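Two-arm cloth folding: soft fingertips or stock parallel jaws?
Posted in Grippers and End Effectors, June 2021 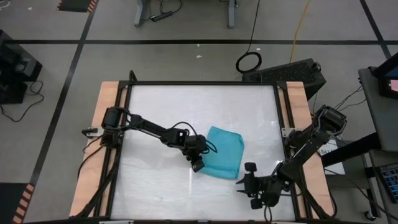 So I've been going back and forth on this for a while and could use some outside opinions. I have two small arms facing each other over a white work surface, the right one with a parallel-jaw gripper, and I want them to fold a cloth in half and then in half again. Picking up a single layer is where it all goes wrong. The left arm grabs two layers, or it pinches nothing and drags the whole thing sideways. I've tried the Hokard silicone tips on one side and left the other stock – the silicone holds better but it also grabs more layers. Has anyone compared these with the Wonden narrow fingers? I've run 200 folds so far and I'd rather not do another 200 on the wrong tips.

Ademir Sales
I went through this with towels. Short version, the Wonden fingers are better for edges and the silicone is better once you're already holding something, so I run one of each and let the narrow one do the picking. Come in at a shallow angle instead of straight down, and close slowly. Also check your surface! Mine was slick and the cloth slid away before the fingers could get under it. A thin rubber sheet fixed more for me than any gripper did. My log has 1,454 picks in it now and the bad ones are nearly all from before the sheet. Glare off a shiny top can bother the camera too, if you're using one to find the corners.

lacerda_fan
just get the Lacerda gripper, way stronger

Ernoda user 4
Stronger won't help with fabric, you'll only pinch more of it. I'd look at the controller first. On my Ernoda board the two arms were out of step by a hair, and one kept tugging before the other had closed. I added a short wait after each close and the dragging stopped – didn't change the tips at all. Which controller are you on?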